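What's inside a peeled orange?
Lollamora Kids - Kitchen Table Science
Aug 18, 2022

Quick one today! Grab a plate, wash your hands, find a small orange. The easy-peel sort is best. A mug of water too, if you're thirsty. 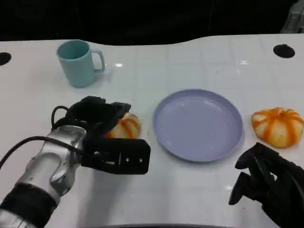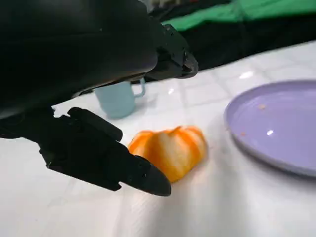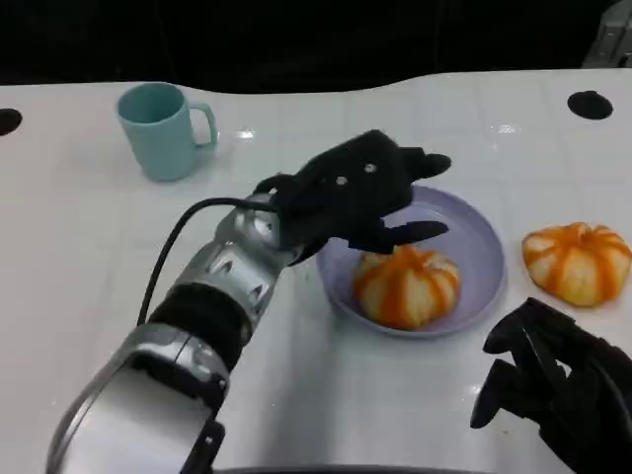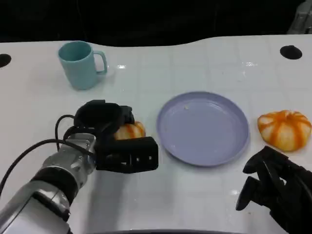
A purple plate and a blue mug. Any colours will do at your house.

Why does it look stripy?

Stripes! Orange, pale, orange, pale. A bit like a tiny pumpkin. The orange bits are the fruit. The pale bits are called pith - say it like "with" but starting with a p. It's soft and a bit stringy. Pith is what's left behind when the outside peel comes off. You can eat it. Some people pick it all off, takes ages.

What are the bumps?

Each bump is a segment. Segments sit in a ring, all leaning on each other, and every one has its own thin skin. Thats why they pull apart without going everywhere. Mostly.

Count yours. Could be 12, could be less. Got 2 oranges? Count both and see if they match.

And inside the segments?

Pull one open, slowly. See the little teardrop shapes? Juice sacs. Loads of them, all packed in tight. Squash one - juice!

You might find pips as well. Or none at all. Spit them out, dont swallow.

Try this

Draw round your plate on paper. Draw the orange in the middle, then all the stripes. Leave one segment on a saucer for 30 minutes and touch the outside. Different? Write down what you notice.

Sticky fingers now, so wash them agian before you touch anything else.

Next time - why do onions make you cry?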